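Section 4. Preparing the Bench and Recording a Task Session

This section covers the two-arm bench used by the Golis Robotics Club. It applies to all student teams entered in the tabletop handling event in March. Read Section 3 (Power, Network and Emergency Stop) first. A student who has not been signed off on Section 3 may watch a session but may not operate the arms.

Questions about the bench hardware go to Kourosh Arabzadeh. Questions about the recording software go to Shirin Ebrahimi.

4.1 Roles

Each session needs 3 people.

Operator – drives the arms from the control station. The operator does not touch objects on the table while the arms are enabled.

Setter – places and resets the objects. The setter calls "clear" when both hands are behind the line on the floor.

Logger – starts and stops the recording, reads out the task line and fills in the log sheet. The logger keeps one hand near the stop button whenever the arms are enabled.

Roles may be swapped between batches. They may not be swapped in the middle of a batch, as the log sheet has only one line for the operator's initials.

4.2 Before You Start

1. Check that the stop button is pressed in and that the arms are disabled.

2. Lay the brown paper on the table. Smooth it from the middle outward. Light creases are acceptable. Replace the sheet if it is torn or if an edge has curled high enough to catch a gripper finger.

3. Leave white table showing along the front. The software uses the border between paper and table when it checks the camera view.

4. Wipe the gripper fingers with a dry cloth. Do not use spray cleaner.

5. Trace each gripper cable from the wrist to the back of the table. The cable must be able to move through the full reach of the arm. A loop that hangs over the paper is normal. A loop that lies under an object is not.

6. Release the stop button and start the Ralline control program. Wait for both arms to show READY on the station screen.

7. Send both arms to the home pose. Watch the cables while the arms move.

CAUTION: Keep hands, hair and lanyards away from the table while the arms travel to home. The arms take the shortest path, and this may pass low over the paper.

Note: If one arm shows READY and the other shows WAIT for more than a minute, press the stop button, release it and repeat step 6. If the fault returns, write it in the bench book and end the session.

4.3 Object Set for Task 2 (Move the Fruit)

Task 2 uses four objects:

– the bamboo cutting board
– the cream TAIJI BEAR tray
– the round white plate
– one orange

The orange is the only object that is moved by the arms. The board, tray and plate are targets or distractors, depending on the task line. Do not substitute a different plate. The rim height is entered in the scoring file, and a deeper plate will shift the release point.

Use a firm orange. A soft one deforms under the default grip force and may leave juice on the finger pads. Replace the orange at the start of each week, normally on Monday.

4.4 Placing the Objects

1. Disable the arms before reaching over the table.

2. Open the layout card for the current batch. The card gives a zone for each object and does not give an exact position. Small differences from one run to the next are wanted.

3. Place the board first, then the tray, then the plate. Set each one flat on the paper. Check that the loop on the board does not sit under the tray.

4. Place the orange on its starting object. Let go of it and wait for it to stop rolling before you move your hand away.

5. Step back and call "clear".

6. The logger compares the table with the layout card in both camera views. The fixed camera and the head camera see the table from different sides, so left and right may be swapped between them. Use the bear drawing on the tray to tell which way the view is turned.
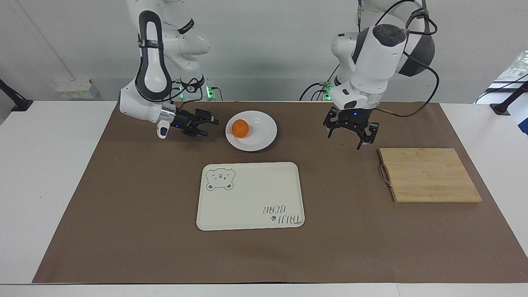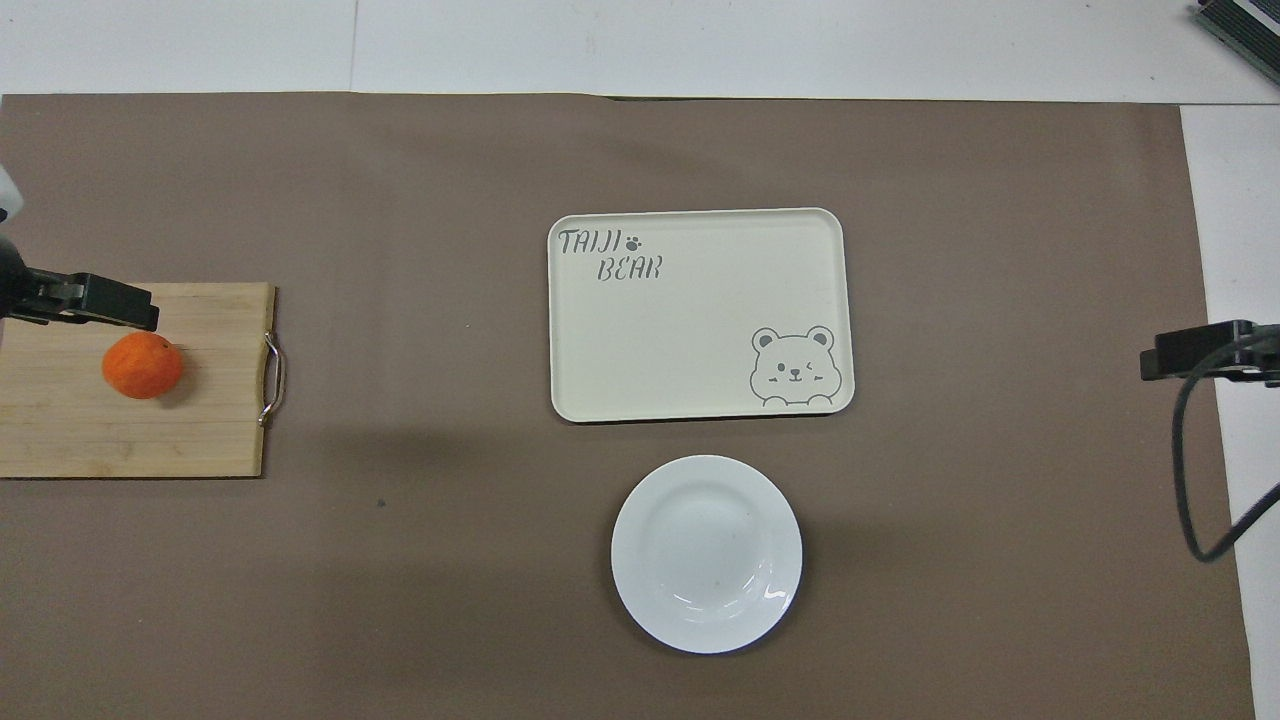
Figure 4-1. Task 2 objects on the bench. First view: orange on the plate. Second view: orange on the cutting board, plate empty.

7. If an object is outside its zone, the setter corrects it with the arms disabled. The operator must not push an object into place with a gripper. Pushes of this kind have ended up in the training data before and are hard to find afterward.

4.5 Recording a Run

1. The logger reads the task line aloud, for example "Move the orange from the plate to the cutting board."

2. The operator repeats the task line and enables the arms.

3. The logger presses RECORD. Wait for the tone.

4. The operator brings the chosen gripper toward the orange with the fingers open. Approach slowly over the last few inches. If the fingers touch the plate rim, keep going. Do not stop the recording.

5. Close the fingers until the station shows CONTACT, then lift straight up. Clear the plate rim before moving sideways.

6. Carry the orange to the target. Keep the second arm still unless the task line calls for both arms.

7. Lower the orange until it rests on the target, open the fingers and raise the gripper.

8. Hold still until the logger presses STOP and says "saved".

9. Disable the arms. The setter may now reset the table.

CAUTION: Do not cross the arms. The control program checks for contact between the upper links but does not check the gripper cables. A crossed cable can pull a connector out of the wrist.

CAUTION: Do not raise the grip force above the default to hold a slippery orange. Dry the orange and the finger pads and try again.

4.6 Marking a Run

Mark every run on the log sheet before the next one begins.

G – Good. The orange is on the named target and both grippers are clear of it.

R – Recovered. The orange was dropped or missed, then picked up and placed within the same recording. Recovered runs are kept and are useful to the training team.

F – Failed. The orange left the paper, the arms stopped on a fault or the operator went to the wrong target.

X – Void. A hand entered the camera view, the wrong task line was read or an object was missing.

Do not delete X runs at the station. Mahnaz Najafi removes them after the files have been copied to the club server.

A full batch is 138 runs. Most teams need several meetings to finish one. Write the number of the last run in the bench book so that the next team can pick up from there. The file counter does not reset between teams. It stood at 3786 when this section was last revised, and a lower number on your screen means that the station has lost its link to the server.

4.7 Common Faults

Arm stops above the board. The height limit is set from the bare table and does not allow for the thickness of the board. Load the Task 2 profile and repeat the home step.

Orange rolls when the fingers close. The fingers are not level with its widest point. Open, lower the gripper slightly and close again. Mark the run R if it is completed.

Glare on the plate. Some glare on the rim is acceptable. If the check screen shows the plate outline as broken, lower the window blind halfway and run the check again. Do not move the lamp.

Paper moves with the gripper. The fingers are pressing on the sheet. Raise the gripper, disable the arms and smooth the paper. Mark the run F.

Saved file is very short. RECORD was pressed twice. Mark the run X.

Frame count over 3000. The run was left recording after the task ended. Mark it as usual and add "long" in the comment column. Elaheh Zamani trims long runs by hand.

4.8 Ending the Session

1. Send both arms home and disable them.

2. Press the stop button in.

3. Return the board, tray and plate to the Task 2 bin. Discard the orange if the peel is split.

4. Leave the paper on the table unless it needs to be replaced.

5. Copy the log sheet into the bench book. The operator and the logger both initial the page.

6. Close the Ralline program, then switch off the station. Switching off the station first can leave the last file open and unreadable.

Go to Section 5 for two-arm tasks and handovers.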